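**Neues aus der Zelle: Prarkance hat wieder einen ordentlichen Nullpunkt**

Ihr Lieben, im August ist es bei uns ja immer etwas stiller, und weil die halbe Gruppe im Urlaub war, habe ich mir endlich die Zelle vorgenommen, um die wir seit dem Frühjahr alle einen Bogen machen. Gemeint ist Prarkance, unsere simulierte Tischzelle. Ja, auch eine Zelle ohne einen einzigen echten Stecker will gepflegt werden! Wer schon mal am Montag die Läufe vom Wochenende aufgemacht und nur Arme gesehen hat, die neben dem Objekt zugreifen, weiß, wovon ich rede.

Angefangen hat es mit dem Greifer. Lilibeth Galang hatte beim Umstieg auf die neue Version von Zamfir (das ist unser Szenenbaukasten, für alle, die erst seit Kurzem mitlesen) bemerkt, dass die Finger beim Zufassen ein kleines Stück versetzt standen. Im Protokoll stand nichts davon, alle Gelenkwinkel sahen prima aus, und trotzdem passte es vorne nicht. Ich habe erst zwei Tage lang am Arm gesucht, Gelenk für Gelenk, mit Kaffee und steigender Laune nach unten. Der Fehler saß dann am Werkzeugpunkt: Beim Import war der Versatz zwischen Flansch und Greifer einmal im Armmodell und einmal in der Greiferdatei eingetragen, also wurde er doppelt gerechnet. Jetzt steht er nur noch in der Greiferdatei. Bitte lasst ihn auch da!

Der nächste Punkt war die Schüssel. Wir hatten sie als Kollisionskörper mit einer einfachen konvexen Hülle drin, und damit ist eine Schüssel für die Physik halt ein Klotz mit Deckel. Längliche Sachen blieben oben liegen oder rutschten über den Rand weg, und in der Auswertung sah das aus wie ein schlechter Griff. Ich habe die Hülle in 16 Teilstücke zerlegen lassen, das rechnet sich noch flott genug, und die Innenseite ist jetzt wirklich innen. Am Rand musste ich von Hand nacharbeiten, da standen zwei Teilstücke ein bisschen über.

Danach kam die Reibung dran. Die Fingerflächen hatten noch den Wert aus der Zeit, als wir nur Holzwürfel gestapelt haben, und glatte, spitz zulaufende Objekte drehten sich darin wie ein nasses Stück Seife. Höher drehen allein hilft übrigens nicht, das hatte ich zuerst versucht. Dann klebt alles, und beim Loslassen hängt das Ding am Finger und kommt mit nach oben. Ich bin am Ende bei einem mittleren Wert gelandet und habe dafür die Schließkraft etwas zurückgenommen und den Kontaktlöser feiner getaktet. Kostet Rechenzeit, ich weiß. Pimthorpe brummt jetzt hörbar länger, und wer im Zimmer neben dem Rechnerraum sitzt, darf sich gern bei mir beschweren.
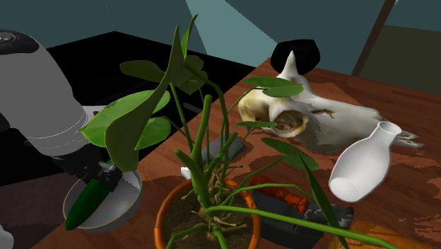

*Prarkance, Simulation: gurkenförmiges Objekt im Greifer über dem Schüsselrand, vorn die Topfpflanze, dahinter der Tierschädel.*

Die Pflanze ist mein eigentlicher Liebling in der ganzen Zelle, und sie hat mich auch am meisten Nerven gekostet. Blätter sind dünn, sie überlappen sich, und der alte Sichttest hat jedes Blatt als massive Wand behandelt. Ergebnis: Kaum lag ein Zipfel vor dem Greifer, galt das ganze Werkzeug als verdeckt, und der Lauf wurde aussortiert. Dabei wollen wir doch gerade solche Ansichten haben, in denen man sich den Rest dazudenken muss! Der Test zählt jetzt die sichtbaren Bildpunkte am Greifer und am gegriffenen Objekt getrennt. Erst wenn von beiden kaum etwas übrig bleibt, fliegt die Szene raus.

Für die Kollision habe ich das Laub dagegen ganz herausgenommen. Topf und dicke Stängel bleiben fest, Blätter und dünne Stiele lassen den Arm durch. Lilibeth war erst dagegen (zu Recht, in der echten Zelle in Stivell würde man das ja merken), aber biegsames Blattwerk können wir mit unserem Löser nicht vernünftig rechnen, und der vorige Stand, bei dem der Arm an einem Blatt abprallte wie an einer Stahlplatte, war nun wirklich schlimmer. Wir haben uns darauf geeinigt, Läufe mit Blattkontakt zu markieren. Das Feld heißt im Protokoll schlicht „laub“. Fragt nicht nach dem Namen, es war schon spät.

Und dann natürlich der große Probelauf. Ich habe die Zelle fast 72 Stunden am Stück durchlaufen lassen, mit zufällig gewürfelter Tischbelegung und wechselndem Licht. Neun Läufe sind abgebrochen, die habe ich mir alle einzeln angesehen. Die meisten hingen an derselben Stelle, nämlich beim Platzieren der Objekte: Zamfir hatte sie so dicht gesetzt, dass sie beim Start schon ineinander steckten, und die Physik hat sie dann mit Schwung auseinandergejagt. Sieht lustig aus, hilft aber keinem. Es gibt jetzt einen Mindestabstand und eine kurze Ruhephase, bevor der Arm überhaupt losfährt.

Was ihr beim Benutzen beachten solltet:

- Den Nullpunkt vor jeder neuen Serie prüfen. Das Skript dafür liegt im Ordner der Zelle, es fährt drei Punkte über dem Tisch an und meldet die Abweichung.
- Eigene Objekte bitte nur mit geprüfter Kollisionshülle einchecken, vor allem alles, was hohl ist.
- Masse eintragen! Ein fehlender Wert wird als Wasser gerechnet, und dann wiegt ein leeres Gefäß plötzlich so viel wie ein volles.
- Reibwerte der Finger nicht lokal überschreiben. Wenn euch etwas wegrutscht, schreibt mir lieber.
- Nach einem Abbruch den Zwischenspeicher der Texturen leeren, sonst schleppt der nächste Lauf alte Oberflächen mit.

Offen ist noch der Schatten. Auf der Tischplatte kommen die Kanten bei manchen Lichtstellungen ziemlich blockig heraus, und eine höhere Auflösung der Schattenkarte hat die Bildzeit so hochgetrieben, dass ich sie gleich wieder zurückgestellt habe. Falls jemand von euch damit Erfahrung hat, ich nehme jeden Tipp und zahle in Kuchen.

Am Dienstag um zehn zeige ich die Zelle allen, die mögen, im kleinen Besprechungsraum, und Lilibeth bringt die Messwerte aus Stivell mit, damit wir die Greifkräfte mal nebeneinanderlegen können. Wer eigene Szenen mitbringen will, legt sie bitte vorher auf Pimthorpe ab, das Hochladen dauert bei großen Objekten gern mal länger als der Kaffee.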